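결선투표제를 서두를 이유가 없다

단순다수제를 비판하는 글은 대개 사표 비율에서 출발해 결선투표제 도입으로 끝난다. 이 추론에는 중간 단계가 빠져 있다. 사표는 집계 방식의 산물이고, 결선투표는 집계 방식을 그대로 둔 채 투표 횟수만 늘리는 제도다. 1차에서 3위 이하 후보를 찍은 표는 여전히 당선인 결정에 쓰이지 않는다. 유권자가 다시 투표소에 나와야 비로소 의사가 반영된다.

Wellthorpe 시의회 선거가 참고가 된다. 이 도시는 결선투표를 도입한 뒤 두 차례 선거를 치렀다. 첫 선거의 한 선거구에서는 1차 1위와 2위의 표차가 795표였고, 결선에서는 718표로 줄었다. 순위는 그대로였다. 해당 선거구의 후보는 8명이었는데, 탈락한 후보의 지지자 상당수가 결선에 기권했다. 당선인은 과반을 얻었다고 발표했으나 그 과반의 분모는 1차보다 작았다. 분모가 다른 두 비율을 나란히 놓고 정당성이 높아졌다고 말하는 것은 계산상 옳지 않다.

비용 문제도 있다. 투표소 임차, 인력, 용지 인쇄가 한 번 더 발생한다. 찬성론자는 민주주의의 비용이라고 하지만, 같은 예산으로 사전투표 기간을 늘리는 안과 비교한 자료는 제시하지 않는다. 비교 대상이 없는 비용 정당화는 예산 심의에서 근거로 받아들이기 어렵다. 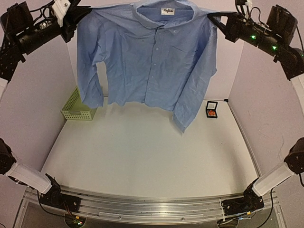
가슴 주머니가 달린 하늘색 긴소매 셔츠

대안은 선호투표제다. 유권자가 한 번에 순위를 적고, 최하위 후보의 표를 다음 순위로 이전한다. 개표 절차가 복잡하고 무효표가 늘 수 있다는 반론은 타당하다. 다만 무효표는 용지 설계와 안내로 줄일 여지가 있는 반면, 결선 기권은 선거관리 기관이 통제하기 어렵다. 순위를 일부만 적은 표를 어디까지 유효로 볼지는 조례에 명시해야 하며, 이 조항 없이 제도만 먼저 통과시키는 데에는 반대한다.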